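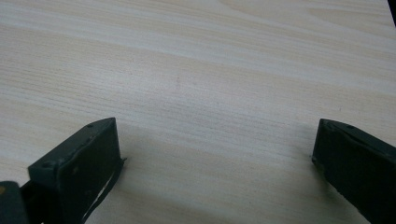
Gumaro Ayala
Member, tenant with a disability

Landlord wants a "pet fee" for my assistance dog and won't fix the ramp, what do I do first?

Hi all, first time posting so bear with me. I rent a ground floor apartment at Ultdale, the older buildings on the Collet side. I use a wheelchair most days (some days I can get by with a cane, which confuses people no end). Two things are going on and I can't tell if they're one complaint or two.

First, I have a dog. She's a trained assistance dog, my doctor wrote a letter, and I gave a copy to the office when I signed my lease. Then new management came in, a company called Mullirell, and now they say I owe a $500 pet fee plus $30 a month. I told the guy at the desk she isn't a pet and he said "it's the same form for everybody."

Second is the ramp by the mailboxes. One of the boards has sunk and my front wheels catch on it. I've asked for it to be fixed 2 times, once by phone and once in person. Nothing.

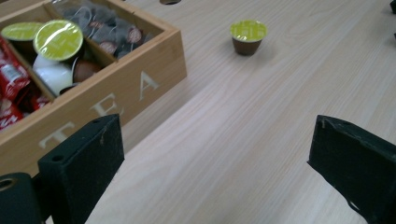
I did go in and sit down with the manager, and she was perfectly nice to me, but all I walked out with was "we'll look into it." No paper, no date. My sister thinks I should stop paying rent till they fix it. I'm nervous about that! Has anyone been through this? I can't really afford a lawyer, and I don't want to get on the wrong side of people I have to live next to.

Posted 30 July 2019

dudow_reader

Don't pay it. They can't charge for a service dog, it's against the law, period. Tell them you'll sue and watch how fast they back down. Mine did.

Renata P., Collet

I went through something very close to this a few years back, different landlord, so I'll tell you what I did and you can take what's useful. I'm not a lawyer, just a tenant who has filled out a lot of forms.

Please don't stop paying rent yet! I know your sister means well, but in plenty of places that can get you an eviction notice even when you're right about the repair, and then you're fighting two things at once. Talk to legal aid before you go anywhere near that. It's free if your income is low enough, and the intake call was a lot less scary than I expected.

On the dog, what you want to ask for is called a "reasonable accommodation." Put it in writing. Mine was half a page: I have a disability, I need this animal because of it, here is the letter, please waive the pet fee and the monthly charge, please answer in writing by such and such a date. You don't have to tell them your diagnosis. Send an email and also hand in a paper copy, and ask whoever takes it to sign and date yours. The old management may never have passed your doctor's letter along, so I'd just give them another one.

I'd send a separate letter for the ramp. If it's a shared ramp that was already there, that's them keeping up their own property, and you shouldn't be offering to pay for it. Take pictures of the board, write down the days you called and who you talked to (even "man at desk, afternoon" is better than nothing), and say plainly that your wheels are catching.

If they refuse or just go quiet, you can file a fair housing complaint with HUD or with your state's agency. It doesn't cost anything. There's a deadline, generally a year from when the thing happened for HUD, but I wouldn't wait for it.

Mine took a good while and I did a lot of grumbling, but they took $382 in charges off my account in the end.

Gumaro Ayala

Thank you Renata, this helps so much. I didn't know I could leave the diagnosis out, that was half of what was holding me up. I'm doing the dog letter tonight and the ramp one after I get some pictures. Rent is staying paid, I've told my sister. I'll post back when I hear from Mullirell.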